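February, shared shop, back bench

Picked up the hand gripper again after leaving it alone for most of the winter. Balthasar Danzer had reprinted the finger pads in the matte black filament and left them in the Zatley drawer with the hardware. Fitted both, one screw each at the top hole, and put the brass rings back on. Left side went together clean. Right side needed the hole opened up by hand before the screw would seat.

Encoder reads 0 closed and 4,000 at the hard stop. It used to stop at 1,026 short of that, so the new linkage bar is doing its job. Zero drifts a little when the handle gets squeezed hard. I suspect the Mollska bracket and want to look at it with the cover off.

**Spoon runs**

- Kalkidan Tamiru on the handle, me on the laptop.
- Spoons on the bare table, bowls up. I wanted something glossy and curved, with a thin handle and a wide end, before we go near cups.
- Fingers open wide at the start of each run, then close on the bowl or on the handle, then lift and set back down.
- Coiled cable over the forearm. It pulls on the wrist when the arm is stretched out. Kalkidan asked for a longer one and I agree.
- Stills from the wrist camera, both with the fingers open:

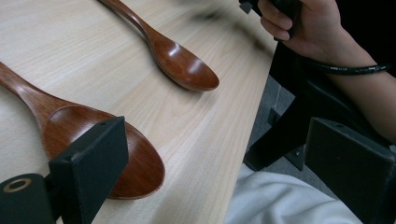
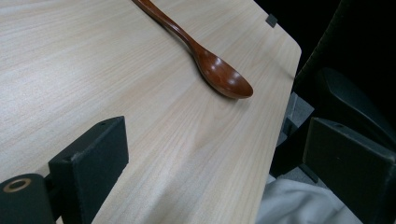 - Grabbing by the handle worked every time we tried it. Grabbing by the bowl slipped in 8 of 15 tries, nearly always with the pads too high on the rim.
- Near the table edge one finger can hang past the top and come in from the side. Easier for the person, but the height estimate goes off as soon as the floor comes into view. Need to mask everything past the edge or keep the objects farther in.
- The lacquer throws highlights in the bowl. The tracker picked one up as a corner twice and followed it.

## Changes before next time

1. Thin rubber on the inside of both pads. There is a strip of the Auer sheet left in the bottom bin, enough for two sets.
2. Longer coiled cable, clipped at the elbow.
3. Turn the lamp to the wall and see if the highlights calm down.
4. Check whether Zikitmont still sells the shorter bolts. The ones on the linkage stick out and catch on sleeves.
5. Log the zero at the start and end of every run, in the same file as the video times.

Balthasar wants to redo the mounting blocks with a chamfer so they clear the table at low angles. Fine by me, but the rubber goes on first so we only change one thing at a time. Battery was at half when we packed up. Left it on the charger by the door.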